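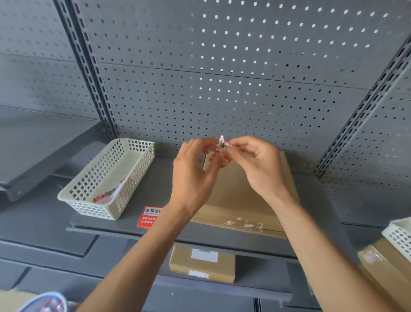 Delaunay Yarns is moving, and I've got the whole story!

Print | E-mail this story

03/03/2018

If you've been by the Delaunay shop lately you've probably seen the sign on the door, so you know the basics already. The shop is leaving its spot next to the bakery and going into the old Suresgate building across the bridge, and the sock club is going with it (I asked that first, obviously). What the sign doesn't say is that the Thursday knit night gets its very own room, with a door that closes and a sink for blocking!

I've been going to knit night for four years and we have always sat in the back by the sale bins, knees knocking, passing one pair of scissors up and down the row. So yes, I'm excited. I went over on my lunch break with a half-finished mitten in my purse and talked Poul Lauritsen into letting me have a look. He's had the shop keys since the beginning and he's doing most of the planning for the new one. The front room gets the wool and the alpaca, the middle room gets quilting cotton, and anything that sheds (mohair people, you know who you are) goes by the window.

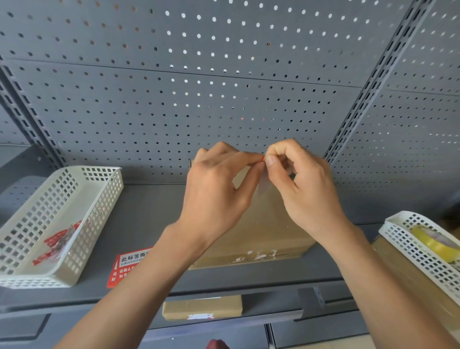

The quilting cotton is the big news for me. Delaunay has only ever had a little rack of it, mostly holiday prints, and I've been driving 47 miles for backing fabric like some kind of pioneer. Poul says they'll open with 546 bolts. I wrote that number on my hand so I wouldn't get it wrong. He's also bringing in the Prevau line of linen blends, which I tried at a class last September and which made me a much nicer apron than I deserved, considering I cut one of the pockets upside down and had to start it over.

Now for the part some of you have been grumbling about at the cutting table. The Saturday mending hour is going to stop for a while. Pornthip Yensuk has been running it and she'd like to have the big table set up and the lamps hung before she takes on anybody's torn jeans again. She told me the mending hour is coming back, she just won't promise a date. If you left something with her, please pick it up at the old shop before the move. She has a coat in there that's been waiting since the fall, gray tweed, new lining all done, so if that's yours, go get it!

Parking is the other thing I get asked about. There's a lot behind the Suresgate building and it's free after five, so knit night is fine. Daytime folks will need quarters. 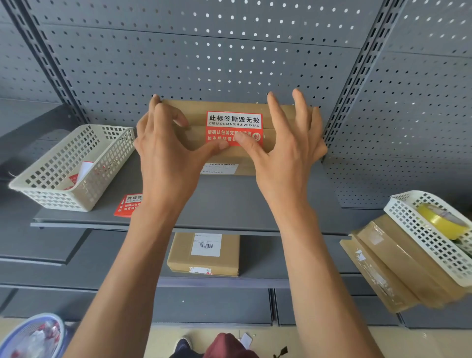

Vilgot Solberg told me he'd just as soon the shop stayed where it is, because he likes to walk over and the bridge is miserable when it's windy. He did say he'd come around if they kept the button drawers, and he wanted it in writing that they would. I took that back to Poul, who said the drawers are going, all of them, and so is the wobbly stool.

There's one more way to help. The guild is knitting 1,000 little squares for a banner to hang over the new stairs, any color, four inches across, garter stitch or whatever you like. Drop them in the basket by the register. I've done eleven so far and nine of them are even square.

E-mail this story | Print
23 comments | 4 shares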